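Mernness Weather Watchers > General chat > July rain totals – post yours here

gaugeman_pete
Right, 50 mm in the gauge since midnight, read at 9 this morning. Wettest I've had all year. Most of it fell between two and four, barely heard any thunder. Anyone else in the valley get this?

sleetandlow
Only 14 mm up here on the ridge!! We're what, a couple of miles apart. Are you sure the gauge isn't catching drips off the shed roof again

gaugeman_pete
Moved it in spring, its in the middle of the lawn now. Checked it twice. Copper gauge, not one of those plastic wedge things.

Cosimo Caruso
Both could be right. Radar loop had a narrow band sat over the lower end of the valley and hardly shifting. I had 11 mm and I'm on the far side of the river. Summer showers do this, sharp edges.

drizzle_hound
My Zorkik station says 100 mm. Obviously rubbish. Tipping bucket was full of spider web last time it did that, will go and look when it stops.

sleetandlow
100, ha. This is why I dont trust the auto stations. Manual gauge or nothing.

Cosimo Caruso
Bit harsh. Mine's automatic and it has tracked my manual one all year. Clean the funnel once a month and it behaves. The trouble is people put them up and forget them.

drizzle_hound
Guilty. Anyway, more to the point – what's the outlook for the weekend? Taking the kids away and I'd like to know whether to bother with wellies. Case is out already, coats can still go in.

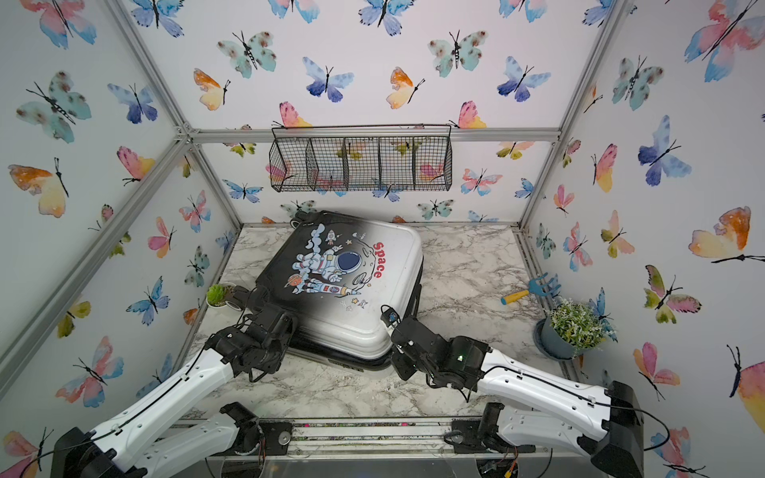

Weekend outlook (split from rain totals)

gaugeman_pete
Pack the wellies. Low still sat to the west and the front looks slow. Wouldn't expect much dry before evening.

sleetandlow
Disagree. Last two runs push it through quicker, I'd say bright by lunchtime with a breeze. Pete you always go for the wet option

gaugeman_pete
And how often am I wrong in July

sleetandlow
Last July. The Zuccaro fete. You said washout and I got sunburnt.

Cosimo Caruso
I'd sit between the two. Timing of that front is all over the place from one run to the next, wait for tomorrow mornings charts. Showers behind it look likely whichever way it goes.

drizzle_hound
OK wellies going in. Bucket update: it was the spider. Cleared it, poured a measured jug through and the count looks sensible. Ignore my 100.

gaugeman_pete
Another 2 mm since breakfast. Will post the final figure at 9 tomorow.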